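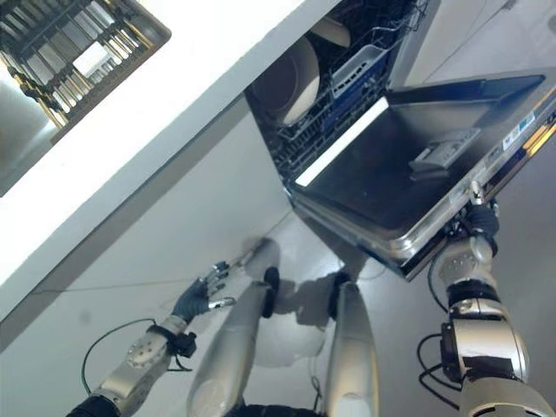
One reader wrote in to ask whether the utensil basket should come out before the plates or after them, and said that at home they had always done the plates first and dripped on the forks. We do the basket first. It goes up on the counter, gets emptied into the drawer, and goes back in the rack before anything else is touched.

The Drostwood Kitchen: Dishwasher and Counter
Gallery page, updated in July

Drostwood is the shared kitchen on the ground floor of our building in Follham. It was refitted last year by Flesano, a small firm that mostly does rental units, and the counters were supplied by Mirzaei. People have asked how the dishwasher side of the room came out, so this page covers that part. The sink and pantry have a page of their own.

Under the counter

The dishwasher sits below the white countertop, with dark wire racks, round plates standing on edge and the gray plastic basket in with them. The inside of the door is dark stainless steel with a brushed silver rim, and the detergent compartment is near the middle of it.

The countertop has a thin gray lower edge. Mirzaei offered a thicker one, but it would have taken height from the opening, and the dishwasher needed all of it.

The floor

Gray, with a slight shine. We had planned on a flat finish, and Flesano talked us out of it after bringing over two sample boards. The shine shows drips under the lights, so they get wiped up sooner. The floor cost 2,000 dollars including the work of taking up the old one.

With the door down there has to be room to stand in front of it and for another person to get by. We taped the shape of the open door on the old floor before signing off on the plan, and moved the whole run of cabinets over a few inches as a result.

Past the counter

The brown wooden frame with the dark vertical bars stays where it is. It was in the plan for a different wall and was moved at the last minute.

Loading notes

Large plates stand upright in the rack with a gap between them. Bowls go at an angle. Anything with a wooden handle is washed by hand.

Knives go in the basket with the blade down. Spoons should be mixed in with forks so they don't nest.

Scrape plates, but don't rinse them. Put the detergent in last and check that nothing tall is standing in front of the compartment.

Lower the door by hand all the way. It isn't a shelf, so please don't set pans on it while you sort the racks.

Costs and sizes

The countertop run is 75 inches long. Fitting the dishwasher, with the new hose and shutoff valve, came to 172 dollars. The labor on the cabinets took Flesano around 52 hours, most of it on the corner unit, which had to be cut down twice.

The stickers on the door frame are still there. They will come off when the warranty form has been sent in.

Questions about the kitchen can be left in the comment box or in the folder by the Drostwood entrance.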